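Sat 3 April – ok thread on last night's mayoral debate in Duna because the clips going around are missing most of it

1/ First thing. The lectern. City seal on the front, the real one, the one the sitting mayor uses for storm briefings. And the challenger got it by coin toss. Her people had the screenshot up before she finished her opening. "Looks good on her" etc etc

2/ It's a piece of furniture. The incumbent stood at the plain one all night and looked annoyed, which was the real gift to the other side. You can't buy that face

3/ Substance, since somebody has to. The Drudura bus line. Council voted in February to cut it to weekdays. He says it's temporary. She says it's permanent and he knows it. Moderator asked for an end date three times, didn't get one

4/ 700 people signed the petition on that. In a ward he won by 202 votes. I'd be sweating too

5/ Then the Zolix contract. Parking meters. He signed a 20 year deal and wants credit for the upfront cash, she wants out but would not say what getting out costs. I've read the contract, the exit clause is ugly. She has to know that. Wish someone had pushed her on it

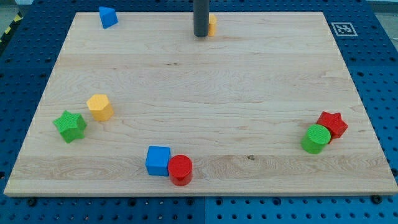
6/ Ward maps were the sleeper issue. The redraw moves the Eberhard neighborhood out of the east side and splits it between two council seats, and both candidates talked like it was a zoning form. If you want the shape of the thing think of those colored blocks, all sitting around the edges of the board and the middle left empty. That's the new downtown ward. Everybody who votes got pushed to the outside and the center is offices and a parking structure

7/ She's against the new map. Fine. But her own slate voted to send it to hearing, so which is it. He's for it and couldn't name the streets it follows. Not a great ten minutes for anyone

8/ Best answer of the night was his, on snow removal. Specific, knew the routes, knew what broke. More of that and he's up comfortably. Worst answer also his, the "people are tired of hearing about buses" line. Sir they are tired of waiting for buses

9/ Her closing was good. Short. Didn't mention the seal, didnt have to, it was right there under her hands the whole time

10/ Who won – her on pictures, him on two answers out of maybe a dozen. Doubt it moves many people who already picked. Undecideds I talked to afterward in the lobby mostly wanted to know about the meters

11/ Second debate is at the Eberhard library, no coin toss this time, both get the same lectern. The campaigns spent a week negotiating that. A week

12/ Correction to 3, the cut is weekdays plus Saturday mornings. Sorry, typing on teh bus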